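Forums > Dogs > Training and Behavior > Leash Manners

kitdale_hound
Our beagle mix is 14 months and still pulls like a tractor. We did the six-week group class at Kitdale in October and she was fine in the building. Outside she forgets all of it. I've been using a front clip harness and treats, 41 dollars for the harness, and she leans into it the same as the old one. Walks are an hour in the morning before work. 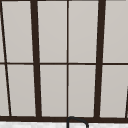 She isn't reactive to other dogs, it's all smells. My husband wants to go to a prong collar and I don't. Has anyone got a beagle past this without one?

Firnevar
Stop walking for an hour. Do 100 yards, up and down in front of your house, until it's boring to her. Turn around every time the leash goes tight. Mine took about a month.

mrs_jaramillo
Disagree with Firnevar. A beagle that only gets 100 yards is going to eat your couch. Put her on a long line in a field first and let her sniff, then practice the loose leash on the way home. Also change the treats. Kibble won't compete with rabbit smell. I boil chicken, cut it small on Sunday-size batches and freeze it, 200 grams to a bag.

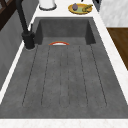
Abundio Villaseñor
Chicken didn't do a thing for mine outdoors. What worked was letting him go sniff the bush as the reward, but only if the leash was slack when we got there. No prong needed.

kitdale_hound
Will try the long line first. She does calm down after a good sniff.

Firnevar
Fine, but keep the turns in.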